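How Do We Know What Is Straight Up and What Is Flat?

By Savita Shukla
Jan 8, 2022

We use cookies to remember your reading level and text size. You can change this at any time in Settings.

Two words come up again and again when people build things. The first is vertical, meaning straight up and down. The second is horizontal, meaning level from side to side, like the top of still water. A wall should be vertical. A floor should be horizontal. A shelf should be horizontal too, or a marble placed on it will roll.

Both words depend on gravity. Gravity is the pull between the Earth and everything on or near it. At any place you stand, the pull has a direction, and we call that direction down. The opposite direction is up. A line that runs along the pull is a vertical line. A surface that crosses the pull squarely, so that it leans neither one way nor the other, is a horizontal surface.

People can judge both by eye, but only up to a point. Your eyes compare one line with the other lines nearby. If every line in a room leans the same way, the lean is hard to notice. Your inner ear also helps. It contains tiny tubes of fluid and small, heavy grains that shift when you tip your head, and your brain uses the signals to work out which way is up. This system is good enough for walking and standing. It is too rough for building a house.

The angle between a vertical line and a horizontal one is a right angle, or 90 degrees. A square corner has the same angle. This gives builders a useful check. If a floor is known to be level, and a wall meets it at 90 degrees, the wall must be vertical.
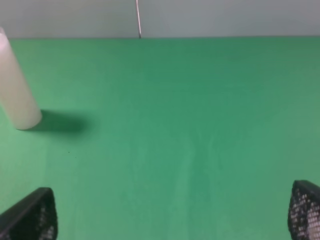 The check has a weak spot. If the floor slopes and the wall meets it squarely, the wall will lean by the same amount that the floor slopes. A square corner can be made anywhere, at any tilt. A picture frame has four square corners even when it hangs crooked. For this reason a builder needs at least one tool that responds to gravity directly.

The plumb line

The oldest tool of this kind is the plumb line. It is a string with a weight tied to one end. The weight is called a plumb bob. The name comes from the Latin word for lead, a heavy metal once used to make the weights. Modern bobs are often brass or steel, and many have a sharp point at the bottom to mark an exact spot.

When you hold the free end of the string and let the weight hang, gravity pulls on the weight. The string pulls back along its own length. While the weight swings, the two pulls do not line up. Air and small amounts of rubbing in the string slowly take away the energy of the swing. When the weight has stopped, the two pulls lie on the same line, and the string shows the direction of down.

Three things can spoil the reading. Wind can push the weight to one side. The string can touch something on the way down. The weight can also be too light for the string. To deal with wind, builders sometimes lower the bob into a bucket of water or oil, and the liquid slows the swinging. The bucket does not change where the string finally points, as long as the bob does not touch the sides or the bottom.
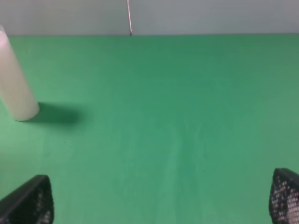 A good plumb line must be made of something that bends easily. Thin cotton or nylon string bends so easily that even a small weight will pull it straight. Wire and cable are different, and many kinds hold on to the shape they had when they were coiled up. The thin pinkish-beige cable hanging against the pale wall is nearly vertical, but it has a very slight bend in it, and a builder would not measure from a line like that. A heavier weight helps, up to the limit of what the line can hold. On a building site the bob is chosen to suit the height of the drop.

Measuring a lean

Suppose you want to test a wall that is 3000 millimeters tall. Fix the string to a short peg at the top, so that it hangs a little way out from the wall. Wait for the bob to stop moving. Then measure the gap between the string and the wall at the top, and measure it again at the bottom.

If the two gaps are the same, the top and bottom of the wall line up vertically. If the gap at the bottom is 2 millimeters larger, the top of the wall leans out toward the string by 2 millimeters over its height. If the gap at the bottom is smaller, the wall leans the other way. A careful worker also measures at the middle, in case the wall bulges.

Notice that the length of the peg does not matter. Only the difference between the gaps counts. This is a common trick in measuring: compare two readings taken the same way, and any part that is the same in both of them drops out.

Water and the level surface

Liquids give us the other direction. Water in a dish can flow. If one side of the surface is higher than the other, gravity makes water move from the high side to the low side. The flow goes on until no side is higher. The surface is then level. The dish itself may be tilted, but the water surface will still be level once it settles. The same is true of milk, juice and cooking oil, although a thick liquid takes longer to settle than a thin one.

Builders have used this in several ways. One is the water level, a long clear hose partly filled with water. The hose can go around a corner or over a bump. When both ends are open to the air, and there are no bubbles trapped inside, the water stands at the same height at both ends. Two people can use it to mark equal heights in different rooms, even if they cannot see each other.

A more familiar tool is the bubble level, also called a spirit level. It has a small sealed tube with a slight upward curve. The tube is nearly full of colored liquid, often a kind of alcohol, which does not freeze as easily as water. A bubble of air is left inside. The liquid is heavier than the air, so it moves to the lowest parts of the tube and the bubble goes to the highest part. Two lines mark the middle. When the tool lies on a level surface, the highest part of the tube is the middle, and the bubble rests between the lines.

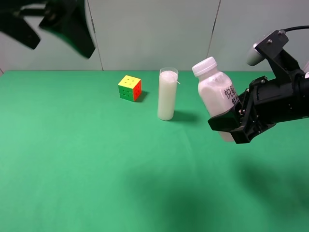
Mohit Jaiswal wrote in to ask how anyone can trust a bubble level if the level itself might be wrong, given that you would need a second level to test it, and then a third to test the second. It is a fair question, and there is a way to test a level without any other tool.

Lay the level on a table and look at the bubble. Remember exactly where it sits. Now turn the level end for end, so that the left end is where the right end was, and set it down in the same spot. If the bubble goes to the same place as you see it, toward the same side of the table and by the same amount, the tool is true. Any tilt you see belongs to the table. If the bubble is in a different place, the tool has an error of its own. This test works even on a table that slopes.

Many levels have a second tube set across the tool, at a right angle to the first. When the level is held upright against a wall, this tube lies sideways and its bubble shows if the wall is vertical. One tool can then do both jobs, at least over short distances. For a tall drop, such as an elevator shaft, a long plumb line or a laser is a better choice.

Does vertical mean the same thing everywhere?

It does not. Down points toward the middle of the Earth, or very nearly so. The Earth is round, so down in one town has a slightly different direction from down in another.

Think of an orange with pins stuck into it, each one pointing at the center. Pins that are close together look parallel, meaning they run side by side in the same direction. Pins that are far apart clearly are not. Plumb lines work like the pins. Two plumb lines in the same room differ by an angle far too small to see. Two plumb lines hung 310 kilometers apart differ by a little less than 3 degrees.
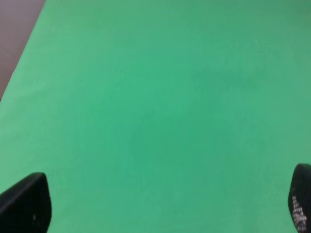
Still water follows the same rule. The surface of a pond looks flat, but it curves very slightly along with the Earth. Over the width of a table the curve is much too small to matter. Over a wide lake it is large enough to hide the lower part of a distant boat. People who plan long bridges and canals have to allow for it. The towers of a very long bridge, each one exactly vertical, are a small distance farther apart at the top than at the bottom.

Mountains also have a small effect. A mountain is a large amount of rock, and all matter pulls on other matter. A plumb line hung beside a big mountain is drawn toward it by a very small angle. Scientists have measured this angle with care and used it to work out how dense the Earth is.

Try it at home

You need a piece of thin string as long as your arm, a metal nut or a key, and some tape. Tie the nut to one end of the string. Tape the other end to the top of a door frame, with an adult's help, so that the string hangs close to the side of the frame without touching it. Close any windows. When the nut is still, measure the gap near the top of the string and again near the nut. Write down both numbers. Repeat on the other side of the frame, and then compare the two sides.

Words to know

Bob: the weight on a plumb line.
Horizontal: level, crossing the direction of gravity at a right angle.
Parallel: running in the same direction and always the same distance apart.
Vertical: straight up and down, along the direction of gravity.

Get one new explainer by email each week. Ask a parent or guardian to sign up.

Recent explainers
Why Do Bridges Have Gaps in Them?
What Is Inside a Brick?
How a Pulley Makes Lifting Easier
Why Ice Takes Up More Room Than Water
Reader questions from October, answered by Anju Bhardwaj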